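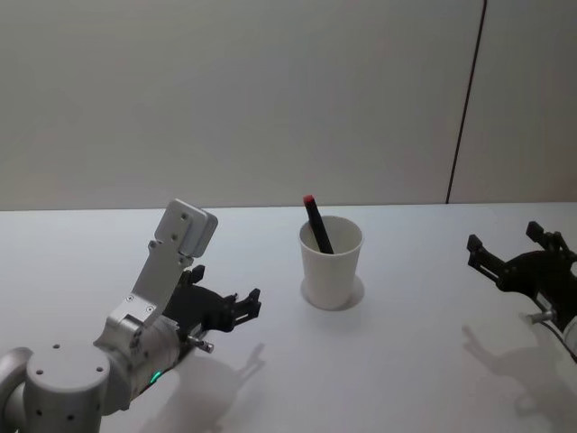

What is the best thing to keep markers in on a desk? A plain cup with a base wide enough that it does not tip, and with a rim that reaches to between half and two-thirds of the marker's length.

I arrived at this after two years of trying purchased organizers, so the rest of this post is the reasoning and the numbers.

The first organizer was a Bralter desktop rack with angled slots. Each slot was sized for a standard pencil. Markers went in if pushed and came out if pulled, and the pulling was the problem. A slot tight enough to hold a marker by the cap will often keep the cap when the barrel comes out. I lost one good black marker that way. The cap stayed in the rack overnight and the tip was stiff by morning.

The second was a Donley mesh cylinder, the tall kind. It is a decent product for rulers. Short markers drop below the rim and have to be tipped out, and the mesh catches pocket clips. It now holds dowels in the garage.

After that I went to a paper cup, mostly to have something on the desk while I looked for a third organizer. I stopped looking.

Some notes on why the cup works:

A tapered cup holds a single marker at a lean. The foot of the marker slides to one side of the base and the upper part rests against the opposite rim. The position is stable and the marker can be picked up from any direction without steadying the cup first. A straight-sided cup of the same base does this less well, as the marker stands closer to vertical and tends to roll around the wall when the desk is bumped.

Weight is the weak point. An empty paper cup is very light, and one long marker leaning well past the rim puts the load off center. I tested this with 66 pulls of the same marker, taken at normal working speed and without looking. The cup went over twice. Both times I had grabbed the marker low, near the rim, and dragged it sideways. With a large steel washer glued inside the base I repeated the series and it did not tip at all. Any white glue will do - give it a night to dry.

Storage direction is a separate question and people have opinions. My rule is cap up for water-based markers in daily use, so the color is visible, and flat in a drawer for anything that will sit for more than a month. Alcohol markers with two tips go flat always. Lucero Salazar, who shares the drafting table with me on and off, stores everything cap down on the theory that the tip stays wet. For whiteboard markers I think she is right. For fine liners I have had blobs.

Number of markers per cup: I use one cup for the marker I am working with, and a drawer for the rest. A full cup is a search task. I had a jar of them for years and most of the time went to pulling out the wrong black.

Replacement interval is hard to state. The current cup has been in use since November and the rim is still round. The one before it was retired after it got soft at the seam, from coffee on the desk, so that one does not count as wear. Espinoza sells a ceramic version in nearly the same shape and it would solve the weight problem directly. It also costs more than a long sleeve of paper cups, and it chips.

I have not tried the Rurnero magnetic holders. They need a steel surface and my desk is not one.

Next post will be on drawer liners, specifically which ones stop flat markers from rolling when the drawer is shut hard.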